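**Relining a vintage handbag: glue or stitch?**

**ragnvald_s** wrote:

I have a structured top-handle bag from Prikum, probably from the eighties, and the lining has gone sticky. The outside leather is fine. I want to pull the old lining out and put in cotton twill. The shop in town quoted me $214, more than double what I paid for the bag.

Can I glue the new lining in along the top edge, or does it have to be stitched through the old holes?

**Ntombi H** wrote:

Stitch it. Glue on the top edge lets go the first time you overfill the bag, and then you have residue on the leather that you can't get off.

Go through the old holes with a blunt needle and waxed polyester thread. Don't make new holes. Take the old lining out in one piece if you can and use it as your pattern.

**grasari_girl** wrote:

I disagree with the above. I have glued three of them and carried one all of last winter. Contact cement, thin coat on both sides, wait until it's tacky, clip it overnight. Stitching by hand around a stiff frame took me two evenings and looked worse.

**Ntombi H** wrote:

One winter isn't long. I fix these for other people and most of what comes in is a glued lining that dropped.

**toshiko.e** wrote:

Both work if you do both. Baste with a thin line of glue, then stitch. The glue only has to hold it still while you sew.

Mine is on the bench for December, a tan Takeda satchel with the same sticky lining. I cleared the middle of the table this afternoon so I can lay out the pattern pieces.

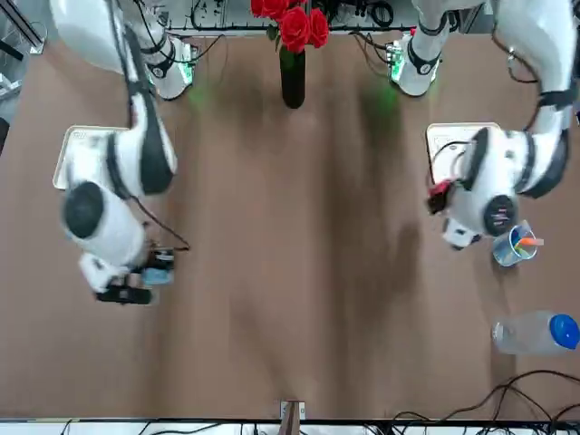

*My table, with the roses at the back*

I'm going with a medium-weight twill in dark green. The pocket is the part I'm not looking forward to.

**ragnvald_s** wrote:

Thanks. What do you do about the sticky stuff that stays on the leather after the lining comes out? I opened one corner and it's all over the inside.

**toshiko.e** wrote:

Cornstarch, leave it a day, then scrape with an old plastic card. Repeat. Keep it off the outside of the bag.

**grasari_girl** wrote:

Rubbing alcohol is faster.

**Ntombi H** wrote:

Alcohol can take the color off if it soaks through. Test it under the base first. I'd stay with the cornstarch.

**genji_m** wrote:

Has anyone priced the ready-made linings? Predatton had drop-in ones for a while but I don't see the small size listed now. I don't want to cut my own if I can help it.

**Ntombi H** wrote:

I tried one. The corners didn't match and I ended up recutting it, so I may as well have started with a yard of twill.

**ragnvald_s** wrote:

OK, going with glue to baste and then stitching. I've ordered the thread. I'll post again when the old lining is out.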